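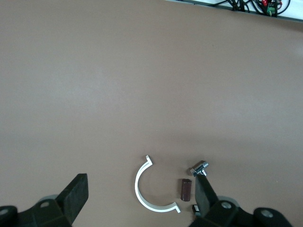 Figure 3.1 A white C-shaped piece and a small dark brown cylinder on the bench top.

Chapter 3
Small Parts and Where They Live

By the end of this chapter you should be able to sort a mixed tray of small parts into sensible families, choose a drawer for each family and defend your choice, write a label that a stranger could use, and deal fairly with the piece that doesn't seem to belong anywhere.

Key words: family, stray, holding tray, drawer plan, home drawer, overflow

Everyone who has ever mended anything has a jar. It may be a jam jar or a biscuit tin or (in my own case, for many years) a soup bowl with a chip out of the rim, and into it goes every clip, peg, spring, cap and washer that was found on the floor after the job was supposed to be finished. I was very fond of my soup bowl. I could spend most of a wet afternoon stirring through it with one finger, looking for a screw I was sure I had seen in there at Easter, and I would come away with three other things I had forgotten about and no screw. If you have a jar of your own, please don't throw it out before you have read this chapter, as you'll need it for Activity 3B.

In Chapter 2 we dealt with tools, which are on the whole an easy lot to house. A hammer looks like a hammer, and you would have to try quite hard to lose one inside another one. Small parts are a different matter. They roll, they hide in the seams of aprons, they look like each other when they are unrelated and look like strangers when they belong together. A curved clip and the pin it is meant to hold may be made of different stuff, in different colours, and arrive in different bags, and the only thing that tells you they go together is the size of the gap and the thickness of the pin. Do keep that in mind when you come to sorting. Colour is what your eye will go to first, and it is very often the least useful thing about a part.

Keith Lockyer taught me most of what follows. He ran the stores at Sivska, a repair workshop in Tanasarn that took in household goods of every description, from carpet sweepers to piano stools, and when I went there as a junior one August he sat me down in front of a heap of nearly 2,000 assorted pieces and told me to make families. He didn't say what kind of families. I did it by colour, of course, and it looked very handsome, all those little white heaps and black heaps and brown heaps, and then he asked me to find him something to hold a narrow pipe against a wall. I had to look in every heap! We had a cup of tea and I started again.

What is a family?

A family, for our purposes, is a group of parts that you would want to look through together. That's all. You'll see grander definitions in other books, and some of them are very good, but this one will carry you a long way. When you are hunting for something to hold a pipe, you want all your clips and brackets in front of you at once, large and small, metal and plastic. When you want a spacer, you want spacers. So we sort first by what a part does, then by size, and only after that, if there are still too many in one drawer, by what it's made of.

You won't always know what a part does. A curved piece with a little lip at each end might well be half of a clip, and it might equally be a guide or a retaining ring or a leftover from the packaging. A short dark cylinder might come out of a circuit or out of the hinge of a cupboard. Put the ones you are sure of away first and let the doubtful ones wait in a holding tray, and you will be surprised how often the sure ones explain the doubtful ones. Finding the second half of a clip tells you a great deal about the first.

Clearing the ground

Sorting wants space, and it wants a plain surface. I have sorted on newspaper, on a tartan blanket and once on the bonnet of a van, and I can't recommend any of them. Choose a smooth top in one quiet colour, neither very light nor very dark, so that a white part and a dark part will both stand out against it. A browny sort of shade does nicely. If your bench is scarred or stained, a sheet of board laid over it will do perfectly well. Let the light come from one side if you can manage it, as a low light gives even a very small thing a shadow, and you will often spot the shadow before the thing itself.

Bring the drawers to the bench before you begin. So many people sort first and go looking for containers afterwards, and then the telephone rings or the dinner is ready, and the beautiful heaps are swept back into the jar.
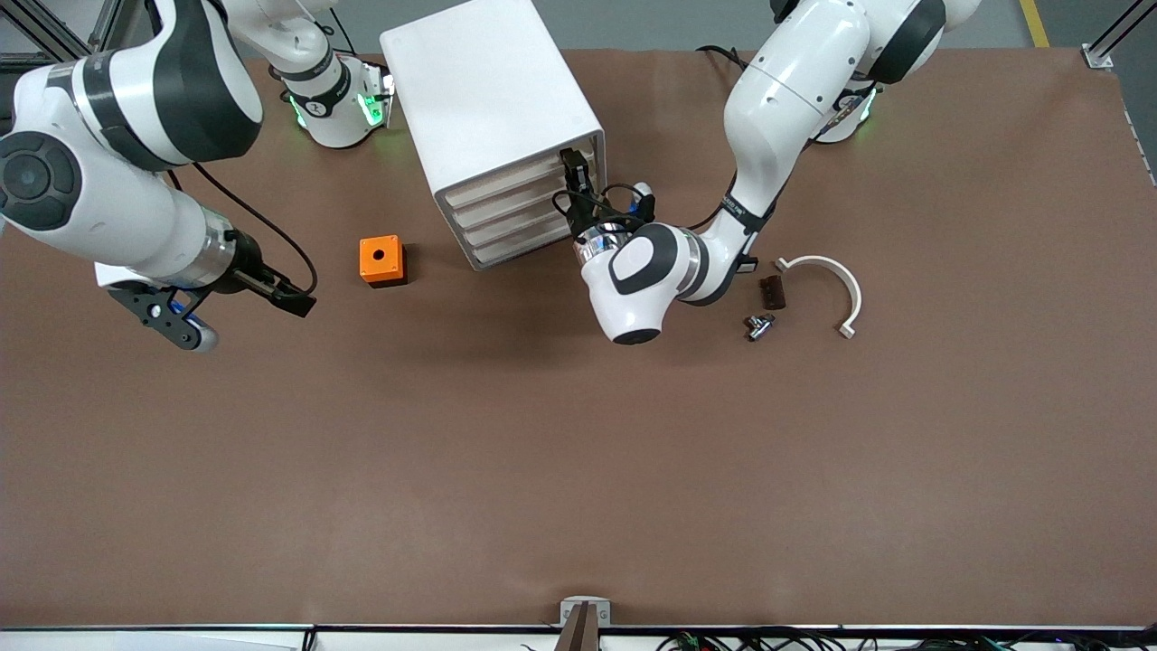 A small cabinet with a handful of drawers is plenty for a beginner, and I would urge you not to buy anything bigger until you have lived with one for a season. Corey Gilchrist, who has read this book in draft and improved it on nearly every page, began with a Flerkevitz chest made to hold 3,000 parts, and for two years it held 300, spread so thinly that he never could remember which end of it he had started from. He now uses a little Skadum unit that sits on the bench itself, and he has become quite insufferable about it.

Stand the cabinet towards the back of the work surface, with the drawer fronts where you can reach the handles without getting up, and leave enough room for a drawer to come fully out. Have a try before you load it. Open each drawer in turn with one hand, and see whether the cabinet stays where it is or comes along with you. A light cabinet will often creep forward when a stiff drawer is pulled, and the cure is either some weight in the bottom drawer or a strip of something grippy underneath. Check the bottom drawer especially. It's the one that catches on things left lying about on the bench.

As for what goes where, the heaviest family goes lowest, and the family you use most goes at whatever height your hand falls to naturally. The top drawer I like to keep for strays. You may disagree with me, and Keith certainly did; he kept his strays at the bottom, on the grounds that they ought to be a nuisance. We argued about it every Thursday at stocktaking and neither of us ever moved a drawer.

Writing the label

Write what the part does, then the size, and stop there. "Clips, small" is a good label. "White bits" is a poor one, and "Misc." isn't a label at all, though I have seen it on all the drawers of one cabinet, top to bottom, in very neat handwriting. Use a pencil for the first month, as you're bound to change your mind.

Activity 3A

Take any ten small parts and lay them out on a plain surface with a good hand's width between them. Sort them by colour and make a note of the groups. Mix them up again and sort them by what you believe each one does. Which pieces changed company? Were there any you could place the first time but not the second?

Activity 3B

Empty your own jar (or borrow somebody's, with permission) and draw a plan for a cabinet with 3 drawers. Write a label for each. Hand the plan and one part to a friend who hasn't seen you working, and ask which drawer they would open. Don't help them.

Section 3.1 begins with fixings that come in pairs, and you'll want your holding tray beside you for that.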